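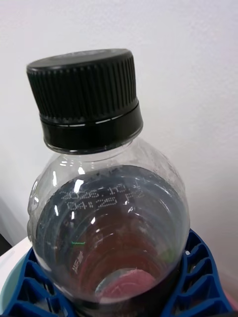

Capped bottle in the blue holder, seen from the wrist camera

Tristlow Wrist Camera, part no. 2146

Price: $200
Weight: 76 grams
Cable: 300 mm, with a right-angle plug
In stock

I've been selling these for a while with a two-line description and a drawing, and after the August open day at Clenham I figured I owed you a proper write-up. We had the Tristlow running on the demo bench all day, and I came home with a sore throat and a pocket full of questions scribbled on napkins!

The one I heard most: "How close can it get?" Pretty close. With a drink bottle you get the ridges on the cap, the smooth black band underneath, and the little white printed code on the shoulder (the curve bends the characters a bit, so don't count on reading every last digit). Clear plastic is a pain for any camera, and you'll still get bright glare spots on the shoulder. Lihua Luo, who ran the bench with me, likes to turn the overhead lights down a notch and tilt the wrist until the glare moves off whatever she wants to look at. I just grab a desk lamp and fiddle.

We showed bottle pickups most of the morning, then let visitors drive the arm themselves after lunch. Kids were better at it than the engineers, no contest. One girl lined up on the cap first try and then wanted to know if it could open her juice. (It's a camera, so that depends on your gripper!)

What's in the box: the camera, the cable, a mounting ring, four screws and a tiny hex key you will lose. The ring fits the Narnatov arm as is. If you have a Bai arm you'll need the adapter plate, sold separately, and please order it at the same time, it saves you a second shipping charge.

A couple of things to know before you buy. Focus is fixed, so tell me what you're picking up and I'll set it before it ships. The cable is on the short side. It's fine if your hub sits on the forearm, but if yours is down at the base, get the extension. And leave some slack at the wrist, I had to re-route ours halfway through the demo when the last joint started tugging on it.

Remo Rizzi asked me at the bench whether we'd do a version with a built-in ring light. I've got one on my desk right now and I'm not happy with the reflections yet. Drop me a note through the contact form if you want to hear when it's ready.

Returns are fine for 30 days as long as the lens isn't scratched.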